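Korstead, second shift

The line at Skostel went quiet on Dec 21, 2024, and Ultan Foley was in the parking lot with half a sandwich when it did. He heard it through the wall. Or stopped hearing it.

Twenty-one years of that noise. Then nothing.

Inside, six of them around the long bench. The new arms were already bolted down where the clamping tables used to be. Somebody had swept. It smelled like a different building.

Amedeo Colombo had the laptop open and a coffee going cold on top of it. He'd come up from Distdale to do the changeover, two weeks he said, then four. He talked fast. Everyone talked fast that month.

"You show it," he said. "You've got the hands. You pick up the board, it learns how you pick up the board."

"And then?"

"Then you do it again."

Some 3,000 times, the sheet said. Ultan read it twice. Three thousand boards, pick up, turn, set down. He used to do that many without anyone asking him to think about it.

So he did it. First day his wrist hurt from the grip, a black thing with two jaws, you squeezed and they squeezed. By the second week he'd stopped dropping boards. By the third he could feel the wood thru it, or thought he could. The grain didn't come thru. But the give did. He never told Amedeo that.

Fifty a morning before coffee. Ruggiero, from sanding, had the bench next to his and did hers slower. Got told hers were better. Nobody had told Ultan that about anything since he was an apprentice, and they weren't telling him now.

He got careful. Edge on, not too high, let it stand a second between the pads before you move. That was how his old foreman made him do it, by hand, with the flat of the hand ready behind in case it tipped. He put that second in on purpose. Every time. Small thing. His.
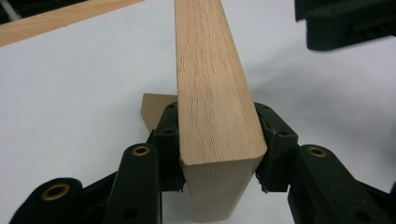 Ruggiero said the second was a waste and they would only cut it out later – the arms had no reason to wait for anything, so why teach them to. She said she'd asked upstairs what happened to the bench crew after the last sheet was signed, and upstairs had told her there'd be a role. A role. She wanted to know what shift a role worked.

Ultan said maybe they'd leave it in.

"Leave what in?"

"The second."

She looked at him, then at the arms along the wall, and went back to her boards. Amedeo was calling out for the next set. It was dark out allready. Ultan picked one up, edge on, and held it there.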